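Chapter 6
Pickles, Relishes and the Magic of Salt

Few things in a kitchen are as exciting as a jar of cucumbers turning sour all by itself! You add salt, water and a little dill, and tiny living things do the rest. In this chapter we'll make 13 pickles, starting with the plain half-sour that cooks in Renatby eat with almost everything.

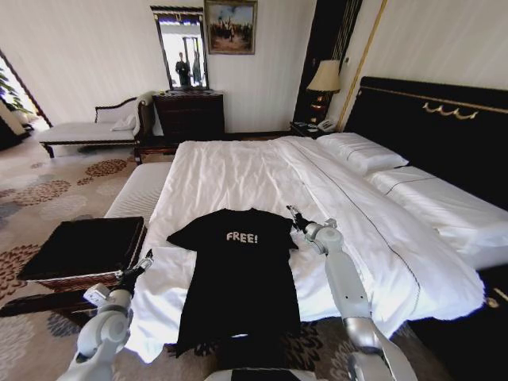 One reader of our first edition wrote that her brine went cloudy after a few days and she threw the whole batch out. Please don't! Cloudy brine is usually a good sign in a salt pickle (fuzzy mold is another matter, and that batch does have to go).

Pick small, firm cucumbers, the July ones if you can get them, and slice off the blossom ends. They hold an enzyme that softens the flesh, and a crisp pickle is such a joy. 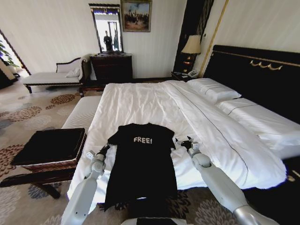 Keep the cucumbers fully under the brine, in a cool corner out of the sun. Start tasting on day four. By day seven they should have a lovely tang, and you can move the jar to the fridge.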